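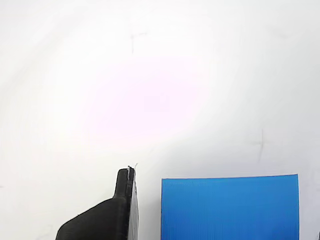 The Water Man of Fukisthorpe

The letter from Valliro Well Services came in July, in the dry spell, when the lawns had gone the color of toast. It said a man would walk our land for free and tell us where to drill. My husband read it twice and put it on the refrigerator under the good magnet.

"Free," I said.

"The walking is free," he said. "The drilling is 2445 dollars."

"And if there's no water?"

"It says they've never missed."

I have lived in Fukisthorpe all my life, and the whole town sits on a wet sponge. You could drop a spoon off the porch and hit water if you gave it long enough. Never missing is no great trick here. I told him so. He said the Adamczyk place had been dry for years, and look at it now, and I said what I saw at the Adamczyk place was a new pump and a very large bill.

The man came on Tuesday at seven in the morning. I had expected a beard, or at least a hat. He had a clean blue shirt and a clipboard, and two bent wires that he kept in an eyeglass case. He asked us to stay on the porch because people give off something. He didn't say what.

He walked up along the fence, and back down along the fence, and then across to the pear tree. By the pear tree the wires swung together. My husband took hold of my arm.

"Fourteen feet," the man called. "Good strong vein."

"Would you do it again?" I said.

"Ma'am?"

"From the other side. With your eyes shut."

My husband let go of my arm.

To be fair to the man, he didn't get angry. He said the wires got tired. He said a vein was a living thing and didn't care to be tested, and that he had seen a strong one move off overnight after somebody's brother-in-law made a joke about it. I asked how far it had moved. He wrote something on the clipboard.

Then he did shut his eyes. I will give him that. He started from the shed and came along slowly, with the wires out in front of him like a man carrying soup, and he missed the pear tree by the length of a truck. The wires crossed over my tomatoes.

"There's your second vein," he said.

"How deep?"

"Fourteen feet."

My husband asked whether two veins cost more. They did, but if we signed that morning he could take the whole job down to 2000, with a Tririne filter thrown in. I asked what was in the water that it needed a filter. He said nothing was in it. I asked what the filter was for, then.

He drank a glass of our tap water on the steps before he left. He said it was very good water.

We didn't sign. For three days my husband was polite to me. On the fourth I came out with the laundry and found him by the pear tree, holding two coat hangers he had cut and bent himself -- my coat hangers, from the hall closet -- and walking very slowly toward the tomatoes.

"Anything?" I said.

"You're standing too close," he said.

I went back up on the porch with the wet sheets over my arm and waited for him to finish.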